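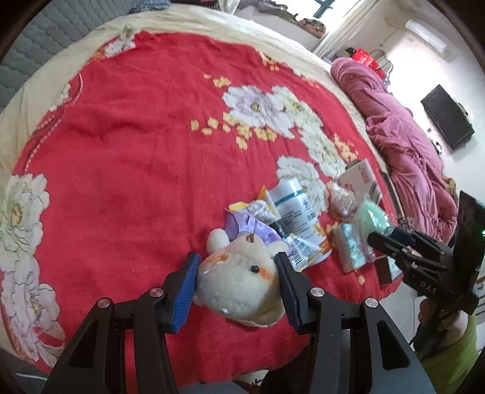
April. Colorfastness to rubbing and washing, second round. Carried over from last month: the Vomar dye lot that passed dry crocking and failed wet. The question is whether the failure belongs to the dye or to the rinse. Deep reds are the usual trouble in pile and brushed goods, and the household case is the one we get asked for most: something pale left lying on a red blanket, like the cream plush with the lavender satin. Pale pile picks up loose dye easily and shows it at once. Satin takes less on the surface but holds it along the seams. For this reason I have added a cream pile fabric to the adjacent set, next to the standard cotton and the multifiber strip.

Specimens cut from the Listedley roll, warp direction, three per condition. Conditioned overnight. Codes run L-1 to L-9. L-4 has a pulled thread at one corner, kept anyway, corner outside the rub track.

Rinse A: one cold bath, as supplied by the mill.
Rinse B: two baths at 40 C, second with the Skillent fixing agent at the low dose.
Rinse C: as B, fixing agent doubled.

Dry rub first. All three rinses 4-5 on cotton, no point separating them. Wet rub at 99 percent pickup, checked by weight before each pass. A gave 2, 2, 2-3. B gave 3-4 throughout. C gave 3-4, 3-4, 4. Doubling the agent buys half a grade at best, on one specimen, and the hand is noticeably stiffer. I would not pay for it.

The cream pile is harder to grade than the cotton. The stain sits on the fiber tips and disappears if the nap is brushed the other way. Graded with the nap laid toward the viewer, then away, lower value recorded. Anyone repeating this should do the same or the numbers will not compare.
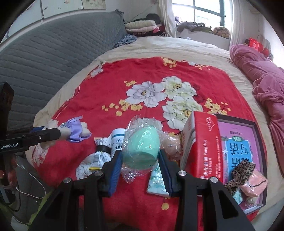

Wash test ran after lunch. The drum reads four degrees high again, corrected at the dial and checked with the glass thermometer. Bath residue read on the old Georgiev meter, arbitrary units, blank subtracted:

Rinse A 274
Rinse B 99
Rinse C 66

Consistent with the wet rub. Most of what comes off A is unfixed dye that a proper rinse would have removed. I ran one A specimen through a second wash to see how fast it falls off and got 189. Slower than expected. If it were only surface dye I would look for a bigger drop on the first repeat, so there may be some dye held in the back of the fabric that works its way out. Need a third and fourth wash on the same specimen before saying more.

Prints are a separate matter. On a red ground with white areas the first complaint is usually the white going pink, well before anything else in the wash is stained. The multifiber strip does not catch this. Self-staining has to be graded on the specimen itself, and the Listedley roll is a solid, so nothing from today applies. Ask for an offcut of printed goods with the next delivery.

Static contact test set up before leaving: cream pile against L-7, damp, under the flat weight at 37 C, four hours. A second pair goes in dry for comparison. Perspiration solution not made up yet — the histidine is down to the last scrape of the jar.

To do
Third and fourth wash on L-2
Reorder histidine and gray scale sleeves
Recalibrate drum, log the offset on the door sheet
Repeat Rinse B without the agent, two warm baths only. Should have been in the plan from the start, as it is the only way to separate the agent from the extra bath.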